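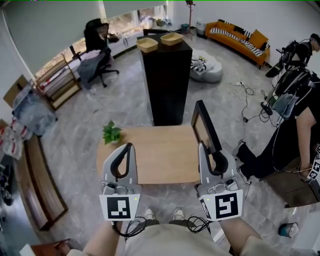
Notes from Sunday, ground floor room, Plaka office

Present: Paula Vasiliu (chair), Dennis Kariuki, Delia Husar, Nuala Phelan (notes). Apologies from Relu Neagu

1. Last minutes — fine. Matter of the door key carried over again.

2. Layout. Delia wants the orange sofa to stay on its wall, Dennis would swap it with the wooden bench. No agreement. Sofa stays til June. Coat stand to move away from the window, anywhere closer to the door.

3. Black pedestal. Keep. Paula likes the two woven baskets up there, Dennis says too high to be any use. Baskets to be used for gloves and keys for now, see how it goes.

4. Clear-out. Cardboard box and the plastic bag next to it to be gone thru by Delia. White packaging — flatten, recycle. Boxes on the shelving unit need labels, Nuala has a marker.

5. Plant. Whoever is in first waters it. Not on the table pls if theres food out.

6. Money. 2,437 in the room fund. Quote from Pellegrini for new shelves is 890, without fitting. Agreed to ask for a second quote from Gronness before we say yes. Relu to call.

7. AOB. Cushion covers need a wash (Dennis). Cables by the pedestal, tape down along the wall — Paula.

Finished 4:40. Next one same room, Delia to bring the kettle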